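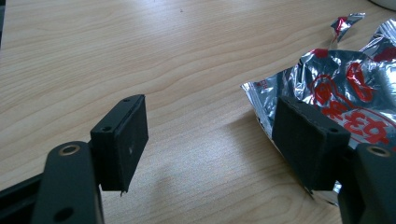
R. Pennock

Re: [slowferries] Skumetti in January, is it daft?

> We've got a week free in January and I keep coming back to Skumetti.
> The timetable says the boat still runs but I can't tell whether
> anything is open at the other end. Is it daft? Also is the 309 bus
> worth bothering with or should we just walk from the harbour?

Not daft at all! I went over last January and I'd go again tomorrow if I could.

The boat first. In winter you only get the little one, the Prudura, which takes 60 passengers and no cars, and I like it far better than the summer ferry. You can stand at the back by the rail the whole way across and the crew don't mind. Sit on the left going out if you want the cliffs, and have your breakfast afterwards if you're at all wobbly, as it does roll once you're past the point.

Get the 48 hour ticket even if you're staying the full week. It covers the crossing and the bus, and a single back costs hardly anything on top. You have to ask for it at the window, the machine on the quay doesn't sell it.

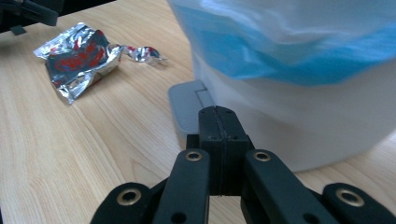

Foil wrapper on the tabletop

Yes to the 309, please take it at least once. It's run by Herrera, it goes all the way round by Dralau, and the driver will drop you anywhere you like if you shout in good time. There were four buses a day when I was there and the last one back leaves Dralau at 4, so watch that. We missed it and had a very long, very dark, rather wonderful walk home (bring a torch each, one between two is no good on that road).

As for what's open: the bakery, mornings only. The pub at the harbour, evenings. The shop in Dralau keeps odd hours but had soup, batteries and decent cheese. The museum was shut, though you can see the old lifeboat perfectly well from the lane behind it.

Walking from the harbour is lovely too if the wind is behind you, so I'd do bus out, walk back. The sea was coming right over the wall when we did it and we got soaked and laughed most of the way.

Do report back, I want to know if the seals are still on the north beach.

R.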